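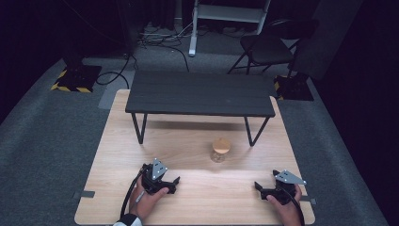 The little slatted table, and the jar with the wooden lid.

June 2022

Two hairpin-leg things in one week and I swore I was done with hairpin legs. The small one is from Wuvwood, dark gray slats across the top, and it is meant to sit on a desk or a counter and "double your surface." I have my doubts. You put a low table on a table and what you get is a shelf with a dark place under it where the receipts will go to live.

Aqeel Ansari swears by his. He has had one next to the stove since November and says he can find the salt now. I said he could find the salt before, he only had the one cupboard. He sent me the link anyway and I bought it, so I am in no position to talk.

Slats. Who wants slats on something this small? Crumbs will drop straight through if there is any gap to speak of, and a pen will roll along until it finds a groove. The legs I don't mind. They are thin and black and they make a nice shadow on the pale wood, I'll give them that. Whether they scratch the pale wood is another matter. Felt dots, must look in the drawer.

The jar I like more than I planned to. Short, fat, clear glass, a round lid in light wood that goes well with the tabletop. Salvador thinks it should go up on top of the slats, in the middle, "like in a shop." I think it should go in front, where a hand can reach it. He says in front is clutter. I say on top is showing off. We left it in front for now, a bit right of center, and he keeps looking at it.

No decision on what goes in it. Salvador says coffee. It would hold coffee for two mornings. Cloves, maybe, or the spare buttons, which at present are in an envelope marked SPARE BUTTONS that has no buttons in it.

Read the Wuvwood leaflet after supper. It claims the table will take 70 pounds. I would love to know who sat down and decided that, and what they were putting on it. Then a page of other products with names I can't say, one called Skosuter that looks to me like the same table with longer legs and a higher price. The leaflet also says the range has 3,528 happy customers. Fine. Nobody asked how the other ones felt.

Salvador read over my shoulder and said I could send it back, there are 26 days left. I said I'd think about it. He moved the jar up onto the slats while I was filling the kettle and I moved it back down again.

Need: felt dots, light bulbs, something for Aqeel's birthday (not a table).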